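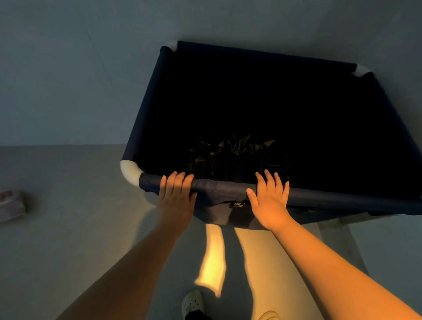

A bin is something you throw things away in, one respondent in Totitholm told us, and she would never keep a child's sweaters in one, whatever the store chose to call it. Her sister, she added, moved to Clornura and now says bin for everything.

Figure 5. Fabric storage bin with a square open top, a rod frame and white plastic corner connectors.

5. Variation in words for open-topped household containers

Few sets of everyday words are as lively as the one English speakers use for the things they put other things in. Bin, box, tub, crate, basket, hamper and tote all compete for the same small territory, and the borders between them shift from street to street. We came to this part of the survey expecting a fairly tidy split between the two towns. What we found was much richer, and it is the set of results that has given us the most pleasure to work through.

The data are the 2533 naming responses collected through Sondimach, our online word survey, together with transcripts of the 69 home interviews. Respondents typed or spoke the first word that came to them for each of a series of containers described in writing. They could then add a second word if they felt the first was not quite right. Many did, and the second words turned out to be at least as useful as the first ones.

5.1 Material and shape

Earlier work on container words has mostly treated shape as the leading factor. Tall things are bins, low things are trays, and so on. Our responses suggest that material matters just as much, and for some speakers a good deal more. A woven container is a basket in both towns almost without regard to its shape. A hard plastic container with a lid is a tub in Totitholm and a tote in Clornura. Wooden slats bring out crate in nearly every household, including those where no other use of the word was recorded.

Fabric is where things get exciting. A soft-sided, open-topped container of the kind shown in Figure 5 belongs to none of the older groups. It has the straight sides of a box, it is made of cloth like a bag, and stores sell it under several names at once. Speakers have had to find a word for it within living memory, so we can watch a choice being made that was settled long ago for baskets and crates.

Clornura speakers have largely chosen bin. Totitholm speakers are divided between box and basket, with a smaller group who use cube, sometimes with a laugh and sometimes with complete confidence. Cube was used by several people for containers that they also described as longer than they were wide. When we raised this in the interviews, the usual answer was that cube is what the thing is called and has little to do with measuring it. We think this is correct as an account of how words work, and we have quoted it to our students many times.

5.2 What goes inside

The contents of a container also pull on its name. Respondents were given the same written description twice, at different points in the survey, once with toys as the contents and once with clean laundry. Speakers who wrote box for toys often moved to basket for laundry, although nothing else in the description had changed. The shift was strongest in Totitholm and along the Tang valley, where basket seems to carry a sense of clothes being on their way somewhere - from the line to the closet, or from one floor to the next.

Older speakers in the valley have a further word, skep, for a large basket used outdoors. It was offered for potatoes, kindling and windfall apples, and never for anything kept in a bedroom. Younger speakers recognized it but put it in the mouths of grandparents. It was a delight to hear it used without prompting in a Totitholm kitchen, by a speaker who then asked us what else one could possibly call it.

Trash has an effect of its own. For a sizable group of Totitholm speakers, bin is so closely tied to garbage that they avoid it for storage altogether, as in the remark reported at the start of this section. The avoidance is weaker in compounds. Speakers who rejected bin on its own were often happy with toy bin or bread bin, and one household used both of these while refusing storage bin as an ugly phrase. Clornura speakers keep the two senses apart by saying trash can for the first, which leaves bin free for general use.

5.3 Movement between the towns

People who had moved from one town to the other were few in the sample, but their answers repay close reading. Most kept their childhood word for woven and wooden containers and took up the local word for plastic and fabric ones. This fits the general pattern in which words learned early, for objects that have been in the home for generations, are the slowest to change. It also suggests that new objects arrive with a fresh vote attached, and that people cast it with their current neighbors.

Couples who grew up in different towns were the happiest surprise of the interviews. Several reported long-running and affectionate disagreements, and some had settled on a word that belonged to neither side of the family. In one home the linen container was the tub, the toy container was the bin, and a third container with no fixed purpose was simply the thing on the landing.

5.4 Limits of the present data

Written descriptions leave out weight, texture and sound, all of which may affect the word a speaker reaches for. The survey also gave respondents no way to handle an object, and people in the interviews frequently picked something up before naming it. A follow-up in which speakers name containers taken from their own shelves would be well worth doing. It should include the villages farther up the Tang, where we had only scattered responses and where skep appears to be strongest.

We did not ask about store catalogs or packaging, and we cannot say how far printed labels lie behind the spread of bin and cube. The matter came up unprompted often enough that it deserves a question of its own in the next round of Sondimach. Words for lids and handles, which follow a different pattern, are taken up in Section 6.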